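Datasets > Public Safety > Text

We use cookies to remember your settings and count visits. Accept | Manage

Pendlow Recovered Items Set

README

Contents
This set holds 1350 short reports of stolen public property recovered by police or security patrols. Most concern cable, manhole covers, guard rails, transformer parts and track fittings. The reports come from handover notices, court lists and local news briefs collected for the Pendlow project. Each record covers one recovery. If a single notice mentions recoveries at separate places, it was split, and the parts share a notice number.

Files
reports.csv has the records, one per line. items.csv has the recovered items, linked by report ID. notes.txt lists known errors and the fixes made so far. All files are UTF-8, comma separated, with a header row.

Fields
There are eight fields in reports.csv: report ID, notice number, month, district, type of property, who made the arrest, who received the handover, and outcome. Outcome is blank in many rows – most notices are written before anyone goes to court. A blank means unknown. It should not be read as a release or a dropped case.

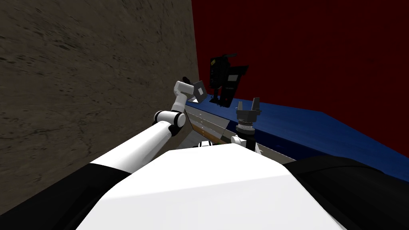
Recovered items are recorded at the level used in the notice. When a notice says "a truckload of fittings," the item is one truckload, and no attempt is made to guess how many pieces it held. When parts are named, each named part gets its own row and anything fixed to it goes in the detail column. An arm like the one in the render would be entered as a white upper segment, a black elbow joint and a shorter white forearm, with the joint's white rounded caps in the detail column. The gray square plate near the tip would be entered as "plate, use unknown," and the annotator would leave the type code empty. Transformer parts caused the most trouble under this rule, so check the detail column before you total them.

Annotation
Kristine Catacutan and Renato Dagdag coded the records. A shared sample of 300 was coded by both, and Béla Vincze settled the differences. Most of them were about who made the arrest, as joint patrols are often named in a different order in the headline and the text. We kept the order given in the text.

Privacy
Names of suspects, witnesses and arresting officers have been removed. Street names were cut back to district. Please do not try to match records to named people. Arrest is not conviction, and some of the people in these notices were never charged.

Known gaps
Flestport is covered better than the other districts. Its notices were kept as text, while those from Marquez were scanned, and some pages could not be read. Small recoveries are likely missing everywhere. The set should not be used to rank districts or to estimate how much property is stolen.

Changes
The February release fixed doubled rows in items.csv and moved currency values into their own column. Older scripts that read columns by position will need a change.

Contact: Angelica Fajardo, Pendlow data desk | Terms of use | Back to top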